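I've been putting off writing about the Pradus kids' rain jacket until we'd had a real stretch of bad weather with it, and well, May took care of that! We had the rainbow stripe one going to preschool and back nearly every day, plus one very long Tuesday at a farm park where the goats were the only ones having fun. So I feel ready now.

First, how I ended up with it. My son is 4 and has strong opinions about clothes. The jacket before this was a Skorkico in plain navy, perfectly fine, and he hated it with his whole heart (too stiff, too "grandpa," his word, no idea where he got it). I went looking for something loud enough that he'd put it on without a fight. My friend Esperanza Prieto had the same jacket for her daughter and told me to stop reading reviews and just buy the thing. I read 669 reviews anyway. Okay, I skimmed them. A lot of them were from people who were mad about shipping.

The colors are what sold it. Red, orange, yellow, green and a couple of blues, in big fat horizontal stripes that go right up over the hood. I can find him on a playground in two seconds. If you look closely, some of the blue stripes have little doodle-type drawings printed on them, very faint, and I didn't even notice until he pointed them out to me on the bus. He was thrilled to know something I didn't.

The fabric is a glossy nylon, pretty light. Rain beads up and rolls off, and in a steady drizzle he stays dry. In a real downpour we did get some damp at the shoulders after a long walk home, so I wouldn't call it a storm jacket. It also has no warmth to it whatsoever. I put a fleece under it on cold mornings and there's room for that, but if you want one coat that does everything, keep looking.

Now the zipper. It's yellow and it runs all the way from the collar to the hem, and it has been smooth from day one. My gripe is the pull, which is small. Small kid fingers and a small pull are a bad match, and I was doing him up every single morning until I tied a loop of ribbon through it. Took me a minute, fixed it completely — but I shouldn't have to craft my way around it!

Pockets are good. There are two on the front, slanted, with yellow trim around the openings, and he gets his hands in them easily. They hold an unbelievable number of rocks. I've learned to check before washing (ask my washing machine).

Speaking of washing, I do it on cold and then lay the jacket out flat with the arms stretched to the sides. Don't ball it up in the basket overnight like I did the first week. It creases, and those creases hang around. The colors haven't faded that I can tell, and the cuffs get filthy but they do come clean with a bit of dish soap and an old toothbrush.

Sizing runs a little big. I got his usual size and the sleeves came down over his hands, which I'm happy about because I'd love two springs out of it. The hood is roomy too. On a windy day it blows back off his head and I'd pay extra for a snap or a bit of elastic there.

I paid 50 dollars at Mohamedi, the shoe and coat place by the library. Rindus had it for a few dollars less online but not in his size. It's more than I like to spend on something that'll be outgrown, though I do think it'll survive long enough to be handed down to his cousin. Four stars from me, and it'd be five with a better zipper pull and a hood that stays put.

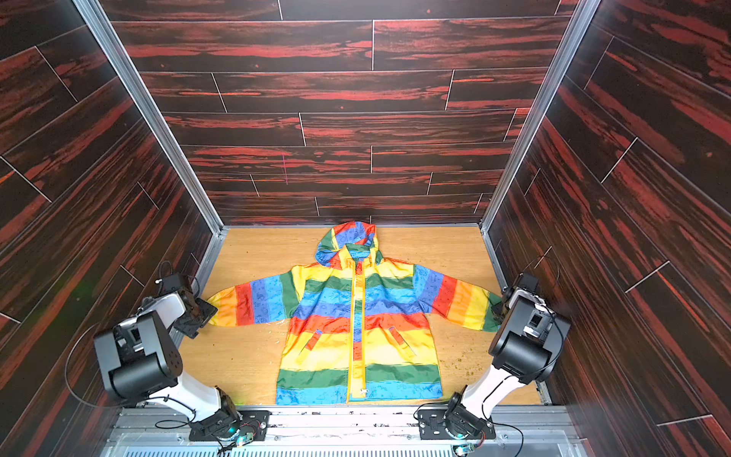

He's asking for the matching boots now, so I may be back with a review of those if I cave. If anyone has tried them, tell me whether the half sizes run big too, and whether a kid can pull them on alone.

Contact | Copyright, all rights reserved | Back to top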